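Decluttering methods: frequently asked questions

Last updated 27/07/2024

I run Livholm, a small site about living with less stuff and less fuss. Most of my post is from people who have bought a book or a course and want to know if it's them or the method. Mostly it's the method. 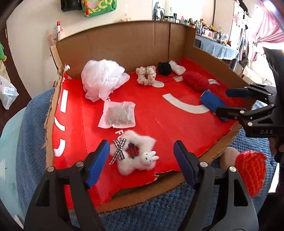
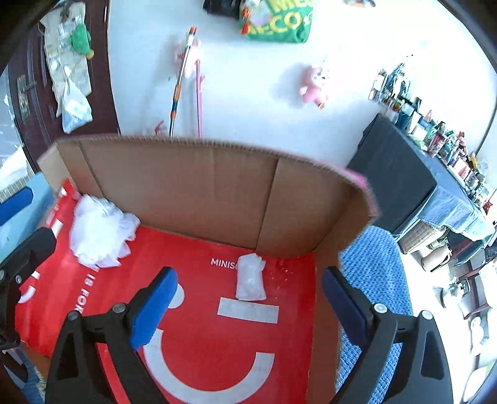
Does the "one in, one out" rule work?

It keeps you exactly where you are. If your cupboards were already too full, they stay too full. I'd also ask who is checking. Most people I hear from count a chipped mug out and a new coat in.

What about the 20-item challenge?

You get rid of 20 things and feel marvellous until teatime. Most of it will be dead pens and old receipts. As a way to get started, fine. As a system, I haven't seen it last past September.

Should I pay for the Palomino course?

I did the first 2 modules and gave up. There is a lot of talk about your relationship with drawers. Marlies Wyss finished all 4 and wrote to tell me I was being unfair, and that the part on paperwork is good. She may be right. I still wouldn't pay full price for advice on filing a gas bill.

Do I need matching storage boxes?

No. The people who tell you that you do are very often selling boxes. An old carton does the job in a wardrobe where the door shuts. Measure the shelf first, whichever you use.

Is the Riltik app any good?

It wants a photo of everything you own before it will help you own less. Yi-an Cho kept at it for three weeks and stopped at the kitchen. Her list is very thorough on spoons. If you need a record for insurance, a plain spreadsheet will do, and you won't have to pay each month to look at it.

Can I sell what I clear out?

Some of it, for less than you hope. Gorazd Kelmendi sold a good lamp and a set of pans, then spent an evening arguing with a stranger over postage on a scarf. Decide on the lowest price you'd bother with and give away anything under it. Charity shops differ in what they'll take, so ring first - especially about anything electrical.

My partner won't join in. Any tips?

Do your own things and leave theirs alone. I know the books promise that your example will spread through the house. Mine hasn't.

Do you take payment from any of these firms?

No. Zondoneo offered me a discount code for readers and I said no thanks. If that changes I'll say so on this page.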